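Speaker notes – "Where do the balls go?" – Tuesday, Clekthorpe hall, 7 minutes

Start with the number. We bought 1,513 tennis balls for the Cikstead courts and could find 1,355 of them in June. Wait for the laugh. Then say it – I never worried about the old ones, it was the good ones that wandered off!
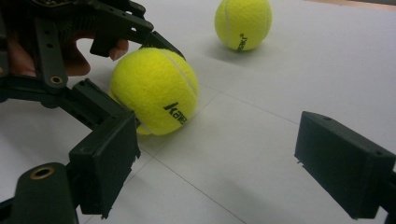
Siregar asked whether it wouldn't be simpler to buy a bigger bucket and leave it by the gate. Fair question, and I did try that. A bucket swallows everything, and you end up digging for two decent balls while your partner stands there bouncing on her toes.

Next bit, floors. Balls roll (shocking, I know) and they love a smooth floor even more than a court.
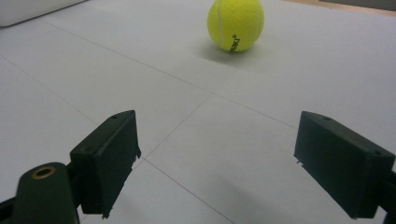
So my first rule is that a ball gets picked up by whoever is closest, and we don't argue over who hit it.

Slow down here. Talk about trays – shallow, open, one look and you know what you've got.

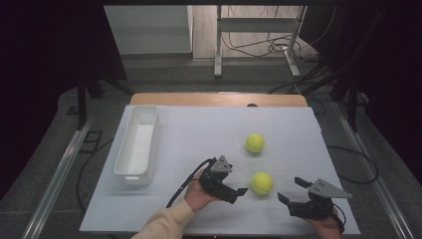
I keep 3 at home now, and Jina has started doing the same with hers. Put the tray down first, then go and get the balls.
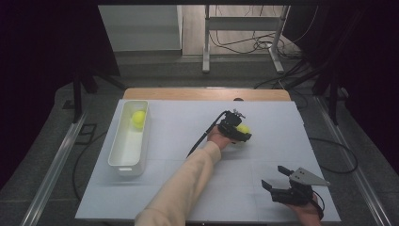 And fill it from the far end, so your hand isn't bumping the ones already in there. Ask who has a ball in their car right now. Hands up. Then questions.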